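The two-armed brick sorter, August

Welcome to the gallery for the thing I've been building at the Brevbridge workshop with Farzana Majumder and Chaminda Weerakoon! It's two black arms, far too many cables and a heap of toy bricks, and the plan is to get it picking up whatever you point it at. I've spent 70 hours on it so far (my other half says more) and I'm still enjoying myself.

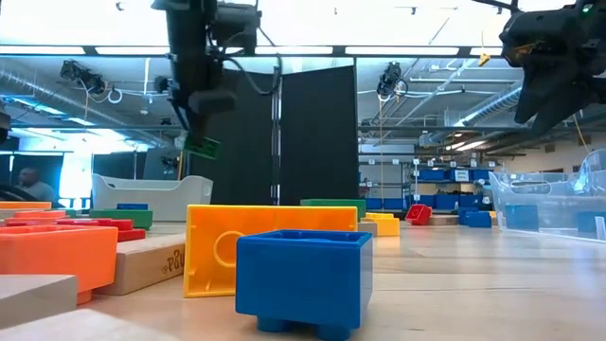

The big chunky bricks came from Rokeya Debnath, whose kids have outgrown them. Small ones are easier to grip, so green and orange get most of the practice, and I keep meaning to write a proper routine for the large hollow ones. Chaminda thinks wider fingers would sort it. I think I need to slow the wrist down first, and we've had this argument over a lot of tea.

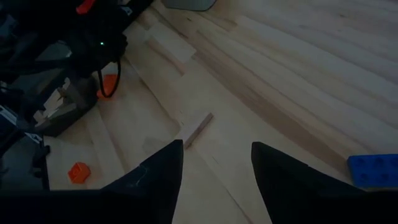 Plain wooden blocks are my nemesis. Pale wood on pale wood, what was I thinking? Farzana wants to paint the lot, but I'd like to try a side lamp before we get the brushes out. If you've got a spare one with a bendy neck, bring it along, we're usually in until nine and there's cake.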